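6. CORD, HOSE AND STORAGE

This section applies to the Nerkeo canister vacuum cleaner supplied with a loose power cord and flexible hose. For models with an automatic cord rewind, refer to the supplement by Engelhardt included in the carton.

CAUTION: Switch off the appliance and remove the plug from the wall outlet before starting any step in this section. Pull on the plug body, never on the cord.

6.1 Before storage

1. Set the power switch to 0 and unplug the cleaner.
2. Check the dust container. Empty it if the contents have reached the fill line (see section 4.3).
3. Allow the motor to cool for 2 minutes.
4. Wipe the housing with a dry cloth. Do not use solvents or scouring powder.
5. Move the canister to a clear area of hard floor. Carpet will hold grit against the cord while it is being gathered.

6.2 Gathering the power cord

1. Lay the cord out on the floor and remove any twists. Start at the canister end and work toward the plug.
2. Inspect the full length for cuts, flat spots and exposed wire. If damage is found, do not use the cleaner. Contact the service desk.
3. Hold the cord in one hand, leaving 300 mm free next to the canister. This free length must stay slack.
4. With the other hand, draw in the cord and lay it across the palm in long, even loops. Loops of 400 mm are suitable for most cupboards.
5. If a loop turns over on itself, let it drop and lay it again. Do not pull a kink tight.
6. Continue until only the plug remains. Leave the plug hanging outside the last loop so that the prongs do not press into the cord.
7. Close the strap around the middle of the bundle. The strap should hold the loops together without pinching them.

NOTE: Do not wind the cord around the canister body or around your elbow. Tight winding - especially while the cord is still warm - shortens the life of the conductor at the strain relief.

6.3 Handling the hose

The hose may remain connected to the canister for daily storage. Remove it only for long storage, for transport or to clear a blockage.

1. Detach the wand and floor head, if fitted.
2. Support the hose with both hands, one near the canister and one near the middle.
3. Look into the open end and check for lint or paper. Remove anything within reach. For a deeper blockage, follow section 7.2.
4. Bring the hose around in a wide curve. A sharp bend at the connector will open the seal over time.
5. To remove the hose, press the release tab on the connector and pull straight out. Do not twist. 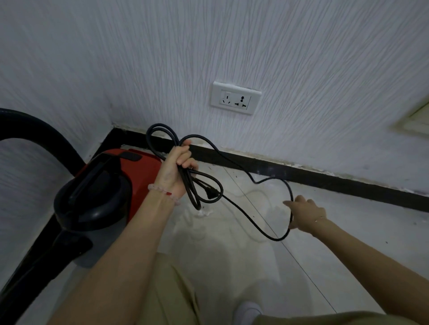
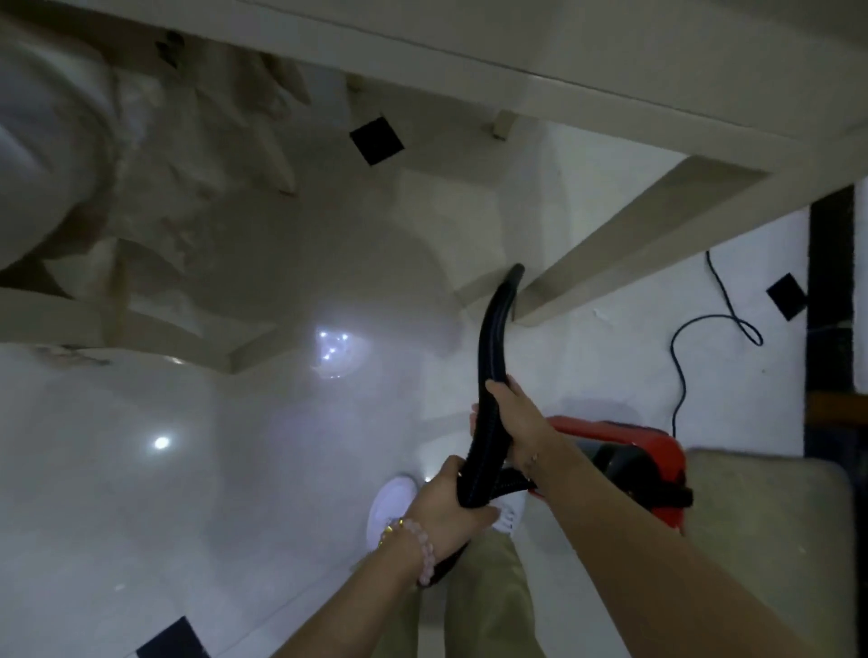

Fig. 6-1 (first picture): handling the power cord. Fig. 6-2 (second picture): holding the hose with both hands.

6.4 Placing the cleaner in storage

1. Lift the canister by the carrying handle. Never lift or drag it by the hose or the cord.
2. Stand it on a level floor, away from radiators and direct sun. A corner is suitable if the exhaust grille is not in contact with a curtain or other fabric.
3. Rest the hose beside or over the canister in a loose curve.
4. Place the cord bundle on top, or hang it from a hook by its strap.
5. Store the floor head with the brush facing up.

CAUTION: A cord or hose left across a walkway is a trip hazard. Polished tile gives little grip, and the canister can roll if the cord is caught by a foot.

6.5 Long storage

If the cleaner will be out of use for a season, carry out these additional steps:

1. Remove the hose and stand it upright for a day with both ends open.
2. Wash the foam filter and dry it completely before refitting.
3. Cover the canister with a cotton cloth. Plastic bags trap moisture.
4. Open the cord bundle and gather it again before first use, checking it as in 6.2.

6.6 Replacement parts

Cord strap: order no. 432, pack of 2
Hose with connector: supplied by Flonier, state model and year
Foam filter: supplied by Flonier

The Geltia hose fits the connector but lacks the release tab and should not be used with this model.

Section revised 6 Aug 2022, K. Hamann. Replaces the April issue. Steps 6.2.5 and 6.3.4 are new.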